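I wasn't expecting to love a waiting room check-in kiosk, but four visits in, the Plarna at our community hospital has won me over! You scan your card, answer 3 questions and sit down - no clipboard, no line.

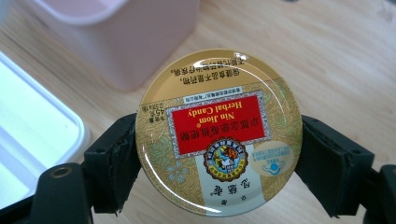
The text is huge, the voice is clear, and my mother (90, stubborn) got through it without me.

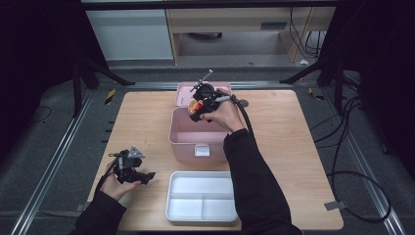

My one gripe is the printer, which spits out a slip so faint you need good light to read it. Still, I'd take it over the old front desk any time. More clinics should get one.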